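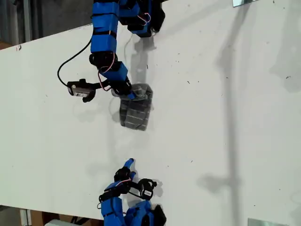

Photo: Ulla Fagerlund

Home Explore Notifications Messages Lists Profile

Ulla Fagerlund
Thread on washing towels in hard water, as I keep getting asked after the last one. I rented in Prultby for nine years and the water there is the hardest I have lived with. Most of what follows I learned by ruining things.

1/ Hard water has a lot of calcium and magnesium in it. Some of it ends up in the cloth and some of it ties up your detergent, so the towel comes out stiff and a bit grey and you think it needs more powder.

2/ More powder on its own can make it worse if the machine can't rinse it all out. Look at the dose table on the packet. There is usually a row for soft, medium and hard. I used the soft row for two years without noticing there were others.

3/ Your water company will normally have a postcode checker. Mine sent a letter as well. Write the number on a bit of tape and stick it inside the cupboard door, you will forget it otherwise.

4/ Fabric softener. I stopped using it on towels. It leaves a coating and the towel pushes water about your back when it should be soaking it up. Microfibre is worse for this than cotton in my experience.
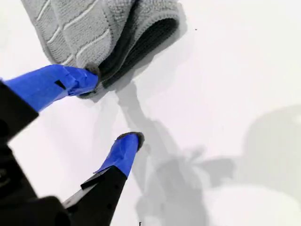 Can I wash microfibre cloths with cotton towels?
It's better to keep them apart. Microfibre picks up cotton lint and holds on to it, and then leaves it on your windows.

5/ Temperature. Cotton bath towels at 60 if the label allows it. Microfibre at 40 or whatever the label says. I don't tumble microfibre on a high heat. I did once at my flat in Nygård and the cloths went hard at the edges and never came right.

6/ Don't pack the drum. You want to be able to get a hand in on top of the load. Four bath towels is my limit in a normal machine, and I do the bath mat separately with the floor cloths.

7/ Soda crystals. Horacio Aravena told me to try them and I put it off for months. They soften the wash water so the detergent can get on with its job. Check the packet for what not to use them on - wool and silk for a start, and aluminium pans if you are tempted.

8/ People ask about vinegar. A bit in the rinse will shift some limescale from the cloth. Some machine makers say it is hard on the rubber seals, so read your manual. Never in the same wash as bleach.
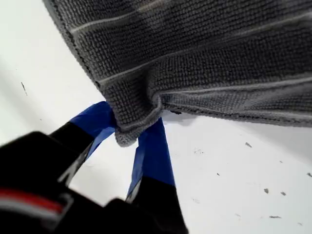
How do I get an old stiff towel soft again?
Run it through a warm wash with soda crystals and no detergent, then a second rinse, and shake it hard before you hang it up. It may take two goes.

9/ The shaking matters more than I expected. Ten seconds a towel, outside if you can. Line-dried towels will always be a little rougher than tumbled ones and I have stopped minding.

10/ Hang them by the short edge with a small overlap on the line. If it is a still day I bring them in just before they are bone dry and finish them on the airer in the hall.

11/ Clean the machine too. Empty hot wash once a month, drawer out and scrubbed, filter emptied into a washing-up bowl. Put an old towel on the floor first.

12/ I am in Narkolari now and the water is soft, so I had to halve the powder. First wash I had foam up the door glass and needed three rinses to clear it. If you move house, look the number up again before you do anything else.

Recent posts
Getting limescale off a shower head
Is a 2000 watt iron worth the extra?
Pullodau market in October, what I bought
Pegs, wooden and plastic
Descaling the kettle without the smell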